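22 December 2025

Back on the kitchen bench with the arm, and Rizwan Bajwa is already asking me if it can clear a counter yet. Short answer, no! Getting hold of one thing is okay these days (on a good morning), but a saucepan with stuff still in it is another level, and the Ojeda planner keeps wanting to treat pan and contents as one solid lump. 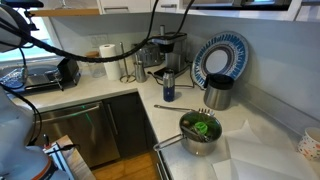
Notebook 2, p. 53

So the pan is the job, long looped handle and all. I'd go for the handle, Rizwan wants the rim. Shiny metal everywhere too, carafe, toaster, coffee maker, and our depth readings hate shiny. Run 3149 is queued with the Nekport filter on. Still to do: ask Brallton about softer fingertips.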